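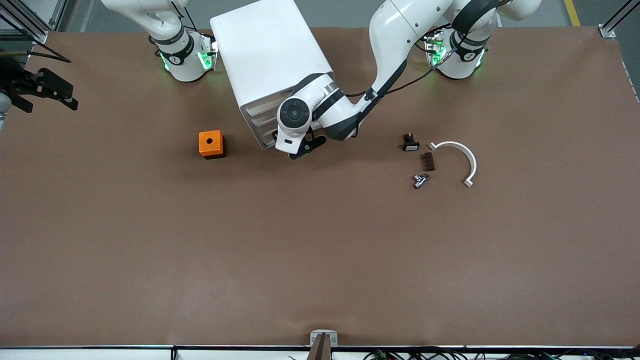 *Filed under: days out, robots*

21 August 2024

Quick one before I forget everything. Went to the open day at Dalsgaard yesterday, the automation place out past Trasdale. Nine stations, a lot of free pens, bad parking. Got there at opening and still ended up on the grass.

The two-armed setup was the one I'd gone for. White arms, green lights at the joints, black grippers, parts laid out on a big brown table. An orange box with a hole in the top, the kind you'd put a push button in, and the bits off to the other side. A little switch-looking thing, a shiny metal fitting, a curved white clip. Stuff you'd find in a kitchen drawer, basically.

I stood there 40 minutes. Did not mean to. My feet hurt by the end and I missed the first talk completely.

What got me was how much table they leave empty. My bench at home is a disaster, you couldn't set a coffee down on it, and these people have all that space for a handful of parts. Asked one of the staff about it and she said clutter is the first thing they fight with. Every extra object is one more thing to bump. Fair enough. I went home and cleared half the bench (half).

Also asked about speed. They run the arms slow for visitors, she said, and for the real work they turn it up to about 90 percent. Would of liked to see that. Someone behind me wanted to know if it could fold shirts. There is always someone who wants to know if it can fold shirts. She was very patient.

Then coffee, which was good, and a sandwich, which was not. Picked up the Irero leaflet because they had a stand near the door – they do the training courses, prices are not on the leaflet, so you know. 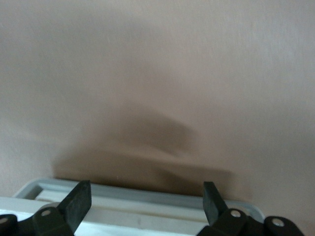
Grippers are my thing, have been since I built that awful one out of salad tongs in April. Mine closes crooked. One side gets there first and shoves whatever it is sideways, every time, and I've been telling myself it's the motor. Looking at a pair of proper fingers wide open over a white tray, both tips at the same height, one side mirroring the other right down to the little silver screws at the joints, I'm pretty sure it's not the motor. It's my linkage. One of my arms is longer than the other becuase I cut them on two different evenings. So that's the weekend gone.

Wide flat fingertips too. I'd filed mine down to points, thinking points would be better for small screws. Going to try flat pads next and see.

Second talk was from Zornow, on maintenance. Dry but useful. Main thing I wrote down: check the cables before you blame the code. Second thing I wrote down was "100 hours???" and I have no idea now what that was about. If you were there and remember, leave a comment.

Left around closing with four pens and a tote bag. Would go again, would bring own lunch, would park at the station and walk.

Tongs update when there is one.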